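Trevoditz Folding Board, white

The Trevoditz board is a smooth, matte work surface for people who fold small clothes every day – at home, in a shop, in a nursery or in a small laundry. You lay it on the table that you already have. When the work is finished you put it away and the table is again free.

We started to make it after Ainhoa Echevarría asked us for a clean, pale surface for the baby clothes in her shop. Her old tables had open grain and the thin cotton caught on it. With the first boards she could turn a garment without lifting it. 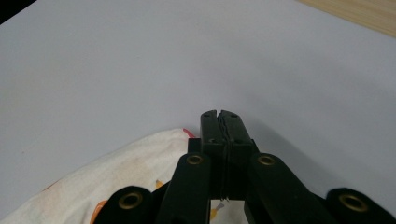 Matte white surface, with the light wood beyond its edge.

Size and weight
Length: 80 cm
Width: 78 cm
Weight: 4 kg
Item number: 202

The surface has no printed lines or measuring marks. Some customers ask for them, but we prefer to leave the board plain, so the eye stays on the cloth. If you need a guide for a fixed width, the Flernow folding card is sold separately.

How to work on it
Put the garment flat and smooth it with the hand from the middle to the outside. For baby pants, open both legs and let them point toward you, then bring one leg over the other and fold up from the bottom. Prints with many colors, for example fruit and vegetables, are easy to see on the white, and you notice quickly if a seam is twisted.
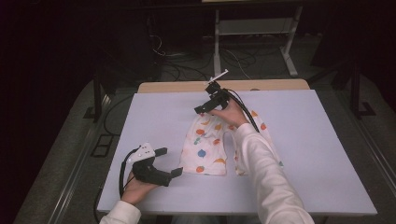 For shirts the order is different: first the sleeves go in, then the sides, and the lower part comes up last. Thicker fabrics like fleece need a little more pressure on the fold.

Cleaning
Wipe with a soft damp cloth and mild soap. Do not use scouring powder. Do not place a hot iron directly on the surface – it is a folding board and it will not replace an ironing board.

Delivery
The board is sent flat in a cardboard sleeve. Orders that we receive before noon leave our warehouse the same day. For shops that need several pieces, please write to Dénes Pintér in our sales office and he will prepare an offer for you.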